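Frequently Asked Questions: Zustcombe Town Council By-Election

Last updated 13th November

Why is there a by-election?

Councillor Eckhard Rieger resigned his seat in October. Notice of the vacancy was posted at the council offices and on the website, and enough electors asked for a poll within the notice period. If they had not, the council could have filled the seat by co-option.

Which ward is affected?

Orkance ward only. Electors in the other wards do not vote on this occasion. If you are unsure which ward you live in, the boundary map is on the Elections page. The even-numbered side of Reinholz Road was moved into Orkance at the last review, and residents there should check their poll card even if they have voted elsewhere before.

Who is standing?

The candidates, in the order in which they will appear on the ballot paper, are:

Yaqin Gu
Carola Oltmanns
Wolfram Tiedemann

The statement of persons nominated gives each candidate's description, if one was supplied. A candidate may leave the description blank. The council does not publish or link to campaign material.

How long will the new councillor serve?

Until the next ordinary elections. A by-election does not start a fresh term. The person elected takes over the remainder of the term and may stand again when it ends.

How many seats are being filled?

One. You may vote for one candidate only. A ballot paper marked for two or more candidates will be rejected as voting for more candidates than there are seats.

What happens to Mr Rieger's places on working groups?

They do not pass to the new member automatically. The full council will make appointments at its first ordinary meeting after the poll. Until then the Allotments and Footpaths groups will sit with one member fewer, and the quorum for each is unchanged at five.
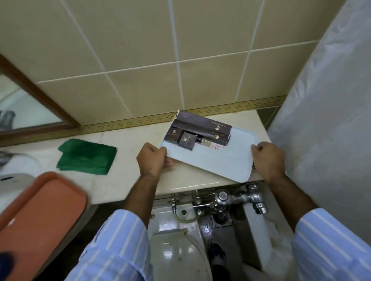
Ludger Nolte

Where do I vote?

At the polling station named on your poll card. Orkance ward has 2 polling stations this time, one at the Funemar Hall and one at the primary school. You cannot choose between them. The station is fixed by your address.

Do I need photo identification?

Yes, if you vote in person. A passport, a driving licence or an older person's bus pass will be accepted, among other documents. An expired document is acceptable if the photograph is still a good likeness. Electors without a suitable document can apply for a Voter Authority Certificate, which is free. The deadline for applications is given in the notice of election.

Can I vote by post or by proxy?

Yes. Existing postal voters for local elections do not need to apply again unless their arrangement has lapsed. New applications go to the electoral services office at the district council – please do not send them to the town council, as we have no power to process them. A proxy must be eligible to vote and must attend the polling station named on your own poll card.

My postal ballot has not arrived. What should I do?

Contact electoral services. A replacement can be issued only in the period shortly before the poll, and you will be asked to prove your identity.

Who pays for the election?

The town council meets the cost, from the elections reserve. There is no separate charge to households in Orkance ward. The final figure will be reported to full council once the returning officer's account has been received.

What was the result last time?

Mr Rieger was elected with a majority of 189. The full declaration, including the number of rejected papers, is in the election archive.

When will the result be known?

The count takes place at the Funemar Hall after the close of poll. The declaration is made there by the returning officer and will be copied to this website the next working day. Attendance at the count is limited to candidates, their agents, appointed counting agents and accredited observers.

Will the council still meet during the election period?

Yes. Planning consultations and routine payments continue as normal. The newsletter is suspended until after the poll, and the 20 mph consultation on Reinholz Road will open once the new councillor has signed the declaration of acceptance of office.

Whom do I contact with a question not answered on this page?

For registration, postal votes and proxies, contact electoral services at the district council. For anything concerning the vacancy or council meetings, write to the town clerk at the council offices.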